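又是整理日，开一串，想到哪写到哪，错别字不改了

起因：水槽边上那个红托盘。说好只放"马上要用的东西"，结果什么都往里扔。本周第三次清了。。。

先看现状
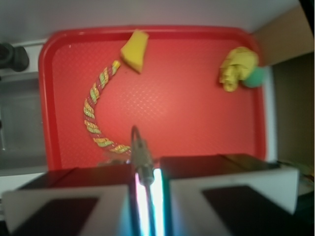
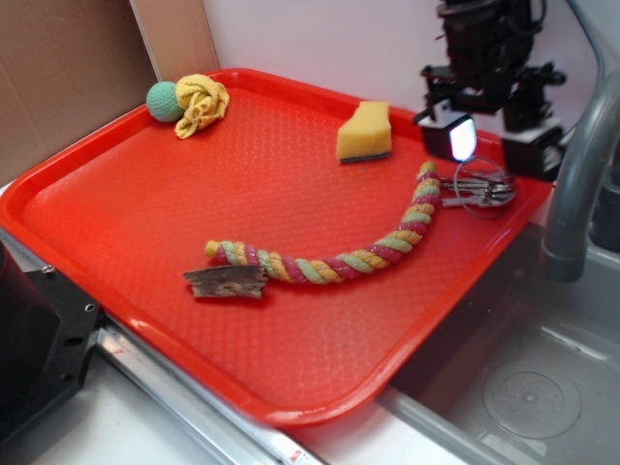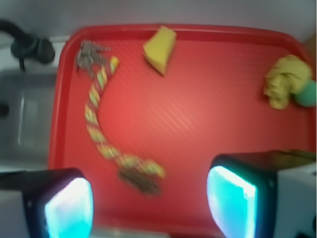 说回正题，厨房零碎到底归谁管。我的原则一直是：湿的归水槽，脏的归洗衣机，出门的归门口，狗的归狗。四句话，贴冰箱上从八月贴到现在，全家执行得最好的是狗。这个红托盘是唯一的例外，算中转站，晚上睡前必须清空。今天就按这四句来，黄抹布团成那样肯定不行，团着干不透，第二天一股味，直接进洗衣篮。绿球跟抹布挤在一起，也拿出来单独冲一遍。海绵留下，但要换个地方站着。编绳另说，这个最麻烦，后面讲

先讲海绵

切海绵这事我安利过好多次了。整块买回来斜着剪一刀，尖的那头能伸进杯底和水龙头后面那条缝，Linard那种细口壶也洗得到。剪刀就用厨房剪，别用裁布的，我妈会骂人（已经被骂过）

剪剩的另一半别扔，刷鞋边，刷窗槽

多久换？我两周，就是14天，日历上画圈。有人说看着还黄就能用，不行，看着黄不等于干净，你捏一下闻闻看

好，编绳

狗的玩具为什么会在厨房。因为洗完没地方晾。绳子类的最难伺候，口水全吃进去，外面摸着干了里面还潮。我现在的流程：温水泡，加一点点小苏打，泡的时候去干别的，回来用手一段一段拧，清水过两遍，挂起来。不要放暖气上烤，烤过一次，硬得像根棍子，狗闻了闻就走了，眼神很受伤

两头散开的毛要定期剪！！散出来的线狗会吞。Wiebke Wegener家那只就吞过，折腾到半夜去急诊，她后来给我发了好长一条语音，我听完当场把家里的绳子全翻出来检查了一遍

什么时候该扔：拉开能看见芯子，或者短得咬着会碰到手。别心疼，一根绳子才几个钱

晾的地方我试过淋浴杆、椅背、门把手，最后还是阳台那个Nandura小夹子架最顺手。一共6个夹子，绳子用俩，球装网兜里夹一个，剩下的夹抹布，刚好满

（网兜就是装橘子那种，洗洗就能用，别专门去买）

下一个，钥匙

钥匙跟海绵放一个托盘，谁干的我不说。钥匙是全家最脏的东西之一，外面摸了一圈回来又去挨着洗碗的东西，我看着头皮发麻。归位归位，门口有碗的！那个碗是Matilde Paiva搬家时送的，蓝边，很好看，目前里面装着电池和一颗扣子。。。所以问题在碗，碗先被占了，钥匙才会到处流浪

今日任务加一条：清碗

电池拿去Gikengate那边的回收箱，扣子。。扣子先放着吧，总会找到是哪件衣服的

树皮。对，还有一块像树皮的东西，散步带回来的，狗叼着不松口，一路叼进门。我本来想直接丢，后来想想，他喜欢就给他放院子里啃，厨房里绝对不行，掉渣，而且谁知道里面住没住虫子。以后进门先检查嘴

有人问托盘在哪买的。楼下杂货店，没牌子，之前那个Aidoo的木托盘泡水发霉了，花了快200，心痛到现在。塑料的好处就是敢冲，整个拿去水龙头下面冲，底上那层纹路容易藏渣，拿旧牙刷顺着刷，再斜着控水。有边也好，水不会流一台面

缺点：颜色太抢眼，放什么都像在开会

评论里说"放个托盘就等于默许堆东西"，嗯，有道理，我也动摇过。撤掉的那个礼拜试过了，结果是东西直接铺满台面，更崩溃。所以还是留着，堆也堆在一个圈里，收的时候端起来就走，端到哪儿放哪儿的东西，一圈走完就空了。这个走法推荐大家试试，比站在原地想"这个该放哪"快得多

顺序我是这样：先门口，再阳台，再洗衣机，最后回水槽。手里拎着托盘走，别放下，放下就完了，一放下就开始刷手机

补一个，抹布怎么叠。三折，搭在龙头上，边对边，别搭两层。家里一共三条轮着用，黄的擦台面，白的擦杯子，灰的擦地上狗喝水洒的那一滩。颜色不能乱，乱了就全部重洗，这个没得商量

洗抹布别加柔顺剂！加了不吸水，擦半天水还在那儿

还有人问小苏打加多少，我真没量过，一小勺？盆大就多点

刚去阳台看了眼，夹子架歪了，扶一下先

晚点回来写冰箱门那一格，酱料瓶已经多到关门要用屁股顶了，先去清碗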